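Griltthorpe household packaging drive opens to all residents

2014-10-25

GRILTTHORPE - Skodorum, the packaging recovery service run by Skirnov, is now open to every household in Griltthorpe. A trial that began in July covered 500 homes. The full service reaches 3925.

The service takes the light packaging that comes home with groceries and takeout: fruit nets, foam sheet, thin plastic, tissue, paper cups and small cartons. Residents sort it at home and bring it to the Wieczorek Street depot.

"Most people start by emptying the bag onto the kitchen table, and that works fine," said Gisela Lindemann, who manages Skodorum for Skirnov. "Put an old cloth down if you like. Then pick it over one piece at a time."

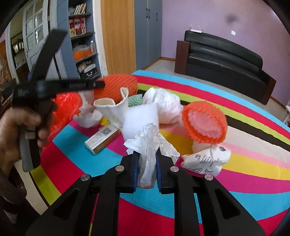 How to sort

Households need 2 bags. Paper and carton go in one. Plastic and foam go in the other. Crumpled or torn pieces are accepted, but food should be shaken or wiped off first. Flattening is not required.

Foam mesh sleeves, the kind that come around single pieces of fruit, were the item residents asked about most during the trial. They go with the plastic and foam, whatever their color.

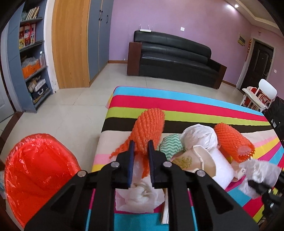 Paper bags can go in with their handles on if the handles are paper too. Glass, metal cans and batteries are not part of the service and should go out the usual way.

The depot accepts up to 2 full bags per household on each visit. There is no charge. Sorting sheets are available at the depot counter and from the Skirnov office.

Contact: Gisela Lindemann, Skodorum, Skirnov office, Griltthorpe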